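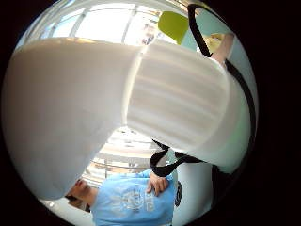
White glove with ribbed cuff.

Joswood Knit Liner Gloves, Box of 8 Pairs

Bought in February to replace a box of Tostus liners that had gone thin at the fingertips. I use liners under nitrile gloves when handling coated panels, and on their own for paper and film stock. Sizes run from S to XL. I take a large in most brands and the Joswood large fits the palm correctly but is slightly long in the thumb.

Cuff: Rib knit, with a single seam to the hand section. The cuff on the Tostus was hemmed and rolled down under a sleeve. The Joswood cuff stays put for a full shift. It does leave a mark on the wrist after several hours, and people with large forearms should go up one size.

Lint: Low after the first wash, poor before it. Out of the box they shed enough fiber to show on black film. Wash them once, cold, no softener, and dry flat. Tumble drying shortened the fingers on the one pair I tried.

Wear: I keep a tally of panels per pair. The first pair reached 802 before a hole opened at the index finger. The second reached nearly 1,000. Pisach liners, which cost more, did better in the same work and are still my pick for rough edges, but they are too thick to wear under nitrile.

Dexterity: Good enough for small screws and tape ends. Touchscreens do not respond.

Packaging: Pairs are banded with paper and not marked left or right. The size is printed on the band only, so once washed, a medium and a large are hard to tell apart. Engström stitches a colored thread into the hem for this, and Joswood should do the same.

Would buy again for under-glove use. Four stars.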